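About Ilteck Pantry Supply

Ilteck packs dry seasonings and condiments for small restaurants, office kitchens and school cafeterias. Youssra Badawi started the company with one storage room and a short list of soup bases. Today the list has 641 items, and we deliver to kitchens across the county from our building at 1805 Celex Road.

We have a staff of 13. Most of us cooked for a living before we came here, and three of us still work weekend shifts at restaurants we supply. Customers can order by the bag or by the tray. There is no minimum order, and standing orders can be changed until noon the day before delivery.
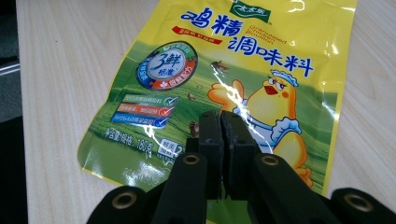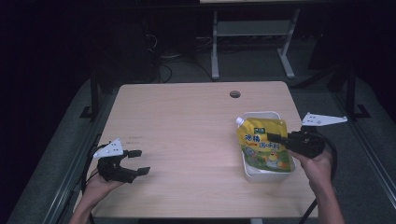 Our packing room handles the mixed orders, where a kitchen wants a few different products in one delivery. Bags and pouches go through on separate lists, and the packer checks the name on the front of each one against the order sheet. Granulated chicken bouillon, such as the yellow and green bag with the blue lettering, is on nearly every sheet we get from noodle shops. Pouches with a screw cap spout are kept upright in a white plastic tray until the rest of the order is ready. Anything with a torn seal or an unreadable date goes back to the supplier.

We also sell two lines of our own. Younis is a range of ground spices in refill bags. Cenetti covers dried herbs and salt blends, and a low-sodium version will be added in December.

Visitors can pick up orders at the side door on weekdays. Please call first if you need more than one case, and bring your order number. New customers can ask for a price list at the front desk or by mail.

Page updated 2026-05-26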